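Temwood Supper Club
Minutes of the April meeting, held in the upstairs room at Lorneck Hall

Chair: Müzeyyen Bayram
Minutes: Charalambos Zacharopoulos
Present: 22 members. Apologies were received from the rest, in most cases by silence.

The meeting opened at 7:10 p.m., the advertised time being 7.

1. Minutes of the last meeting

Approved with one correction. The rice pudding recorded as "set" should read "solid." The cook concerned asked for the original wording to be restored. The chair declined.

2. The spring supper

The club served 34 people at the spring supper. The lentil soup was finished by 6:45, and several members felt this reflected well on it. It was pointed out that the second pot of soup had been left on the back burner with the lid on and was found the following morning. The minutes record that it was a very good soup.

The lamb was praised. The potatoes were discussed. A member who had cut them to different sizes said this was rustic, and that in her mother's house some potatoes had always been harder than others. It was agreed that for the next supper all potatoes be cut to the size of a walnut, and a walnut will be brought.

Bread ran short at the far table. The near table has been spoken to.

3. Dough for the flatbreads

This item took up most of the evening.

The chair has been making the dough the night before and leaving it in the refrigerator, and she thinks it rolls out thinner and blisters better in the pan. Mr. Zacharopoulos, speaking for a moment as a member and taking no notes while he did so, said that dough made at four in the afternoon and eaten at six had been good enough for his grandfather. The chair asked whether his grandfather had fed 34. He had a large family, so the point was left open.

Both methods were tried in the kitchen during the break. Six members preferred the overnight dough, five preferred the same-day, and the others had eaten theirs before anyone asked them which it was. The overnight method was adopted, on condition that somebody else gives up the refrigerator shelf.

For those who asked: strong white flour, a spoonful of yogurt, salt, a little oil, and less yeast than you want to put in. Knead until smooth, cover, and leave it alone. The last instruction was repeated for certain members. Let it come back to room temperature before rolling, and use a dry pan, hot enough that the first one is a loss. The first one goes to the secretary.

4. Pickles

The turnip pickles from the winter batch were opened and passed around. They were pinker than expected. Opinion ran from "sharp" to "medicinal," and one member took a jar home, either out of enthusiasm or for the drain.

It was agreed to cut the vinegar by a third next time and to label the lids. At present there are 3 jars at the back of the cupboard that could be lemons.

5. Girnurus cook-off

A letter was read from the Girnurus Cooking Circle inviting us to their summer cook-off. Last year they expected 2000 visitors and, by their own letter, got "a steady trickle until the rain." The theme is stuffed vegetables.

Discussion followed on whether a cabbage leaf is a vegetable or a wrapper. The chair ruled that it is both and that we are going. Proposed dishes are stuffed peppers with rice and currants, stuffed onions, and zucchini with the tops left on for hats. The zucchini were opposed by two members who have had to core them.

Ms. Bayram will write to accept. She will leave out the part about the rain.

6. Olive oil

The tin from Tzavaras has gone up again. Members agreed that it is the best oil we have had and that we use it like water – one member admitted to frying eggs in it, at home, from a jam jar filled at the club. The jam jar is to come back full.

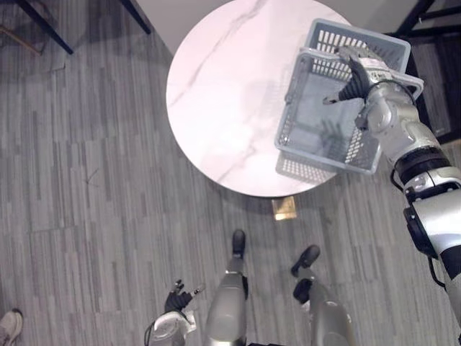

A motion to keep a cheaper oil for frying and save the Tzavaras for salads and for finishing was carried. The two are to be kept on separate shelves, and the good one is to be put on the shelf that is harder to reach. The tall members undertook to behave.

7. Any other business

The large ladle is still missing. It has been missing since the fish stew and its absence is now felt in every course.

A member asked if we might have one supper without cumin. Noted.

Another asked if the minutes could be shorter. Also noted.

The offer of a goat was discussed briefly. It was unclear to the meeting whether the goat was at present alive, and the member making the offer had already left for her bus. The chair will telephone.

8. Next meeting

Same room, same time, which members are reminded is 7. Bring a lidded container and, if you have it, the ladle.

The meeting closed at 9:20 p.m. Leftover flatbread was divided by the usual method, with the usual complaints.

C.Z.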